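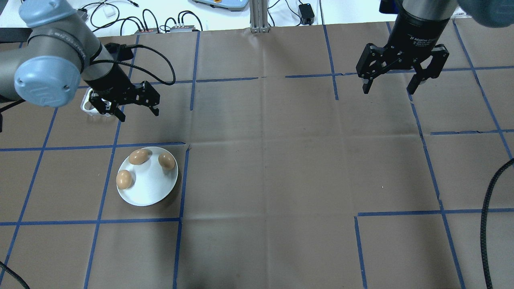

The gripper did exactly what it was told, according to Renato Dela Peña, and the trouble lay in what it was told. His remark is the most quoted account of the Okel egg fault, a grip-force failure in the two-armed handling cell at Fanivero.

The Okel egg fault is the name given to a run of breakages during a trial in which two arms with two-finger grippers moved eggs between a plate and a small holder. It came to light in July, when 23 eggs were crushed before lunch.

Cause

Finger force was stored as a percentage. The control software, Hivoris, read a blank field as "no preference" and filled in 80, a figure carried over from a job with metal brackets. Brackets had never complained. The field was blanked whenever one arm was restarted alone, so the other went on handling eggs with perfect manners — and was for a time held up as proof that nothing was wrong.

Safety

No one was hurt. The later review by Florante Tagle took a dimmer view than the breakage sheet did, pointing out that a hand reaching in to rescue an egg would have met the same force. It also found that the stop button halted the arms but left the fingers closing.

Remedy

Version 2 of the software refuses to start with a blank force field. The stop command now holds the fingers where they are, and loose cables must be checked before each run. The Evangelista test, named after the room it was first held in, calls for 1,000 lifts without a crack. Accounts differ on whether a hairline counts.

Last edited in July by Florante Tagle
14 shares | 2 comments
Contact | Copyright | Back to top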